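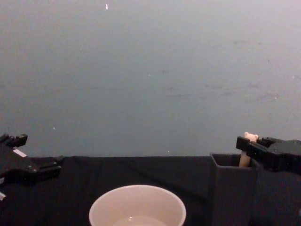
Home Trips Food Odds and Ends Write to Me

Coltness Mill open day

Posted December 16, 2021

I've wanted to get inside the woollen mill at Coltness ever since we moved out this way, and on Saturday I finally did it! Temitope Briggs drove (bless her, my car is still at the shop) and we were through the gate by ten with two very average coffees.

Tickets were $9, which got you the tour and a skein of undyed grey wool to take home. Our guide was Ibrahim Nnaji, who started in the carding room at the age of 19 and has worked every floor of the place. He knows his stuff and he's loud, a good thing when there are 13 looms in one shed and most of them going. You feel it in your teeth. I couldn't hear half of what he said about warp tension but I nodded a lot.

My favourite was the dye house, up a flight of 46 steps (my knees kept count for me). It smelled like wet dog and vinegar and I could've stayed all afternoon. They still mix the colours from a handwritten book, and Ibrahim let us flip through it as long as we'd washed our hands. There's a mustard in there I'd paint my whole kitchen.

Then the mill shop, where things went badly for my wallet. I came away with a blanket in a blue check plus a bag of seconds, and Temitope bought socks for everybody she's ever met. Lunch was pea soup and a bun in the old counting house. The soup was great, the bun needed butter.

If you're going, wear flat shoes and bring a sweater, because the finishing room is freezing. Parking is on the grass behind the boiler house and it was pretty muddy. The next open day is in May and I'm already trying to talk my sister into it.

Contact | Copyright 2021 | Back to top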